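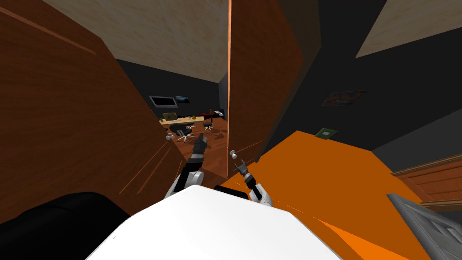

Session 6: Doorways in simulation, before the real door

Handout for the home build group, Imard workshop. Notes by Nesrin Güneş, with corrections from Ilgın Yaman. Bring these on Tuesday along with your printed wiring sheet from Session 5.

Where we are

The two-arm build (Arik on the job board) has both arms wired and the torso cover fitted. We do not drive it through a real door yet. This session is spent in the simulator, and the door task is the only one we run. If your laptop could not load the scene last time, share with a neighbor. The login for the workshop machine is on the card by the bench.

The simulated scene is two rooms joined by a doorway with wooden doors. The view is taken from above the torso, looking forward, so the arms come up from the lower part of the picture and the torso fills the bottom center. Get used to that view. It is close to what the operator will have on the real machine, and it makes the doors look tilted. The near door edge on the right has a round white knob, and the right gripper works from that side.

6.1 Names we use

Left and right always mean the robot's left and right. In this view they match the left and right of the screen.

Base frame: the coordinate frame fixed to the bottom of the torso. All door positions are given in this frame.

Wrist frame: the frame at the last joint of each arm. Gripper offsets are given in this frame.

Swing line: the arc on the floor under the free edge of a door. The base must stay off it while the door is moving.

Pre-grasp: the pose where the gripper is open, lined up with the knob and not touching it.

6.2 Why a round knob is awkward

A lever handle can be pushed down with the side of a finger. A round knob has to be gripped and turned, and a two-fingered gripper touches it in only two places. The grip slips if the fingers close off center, and then the wrist turns while the knob stays put. On the bench jig we got a clean turn when the wrist axis ran through the middle of the knob. A small sideways error was enough to lose it.

A half-open door doesn't need the knob turned. You can pull on it or push the edge. Start with that case and leave the latched door for the end of the session.

6.3 Procedure

1. Load the scene file kirmizigul_door. The Kırmızıgül files are in the shared folder, one per door task. Do not edit the master copy.

2. Set joint speed to 19 percent. The slider resets each time you reload the scene, so check it again after every reload.

3. Move the left arm to its parked pose. Watch the elbow as it travels. If it passes through the torso cover in the simulator, it would hit the cover on the real machine.

4. Bring the right arm to pre-grasp. Stop there and save the joint values.

5. Close the gripper on the knob. Check the contact readout for both fingers. One contact means you are off center. Open, back away, and correct the wrist before trying again.

6. Pull in short moves, keeping the base still. When the elbow gets near its limit, stop pulling.

7. Let go, back the base up by one step, and repeat from step 4.

8. When the gap is wide enough for the torso and both elbows, park both arms and drive through at walking speed or slower.

Save a log under your own initials. Runs with no log are not counted toward the sign-off sheet.

6.4 Common faults

Arm shakes near the knob. The gain is too high for the low speed setting. Drop it to 42 and try again.

Base rolls forward while pulling. The brake flag was not set. It is in the second tab of the Ernusari control panel, under Drive.

Gripper closes on air. The knob position was read in the wrong frame. Look at 6.1 and check which one your script is using.

Door swings back and touches an arm. Slow the release. In the simulator this does no harm, but it still counts as a failed run.

6.5 What the simulator leaves out

Our door model has no latch spring and very little hinge friction. The floor is flat everywhere, and the real workshop doorway has a metal strip across it. Cables are not modeled at all. Ilgın is measuring the pull force on the workshop door with a luggage scale, and those numbers go into the next version of the scene.

For next session

Finish 2 logged runs of the half-open case. Write down the pre-grasp joint values for each and mark any joint that came near its limit. If you have time, try the same task with the left arm and note what had to change. Read the section on wrist offsets in the build manual, page 99.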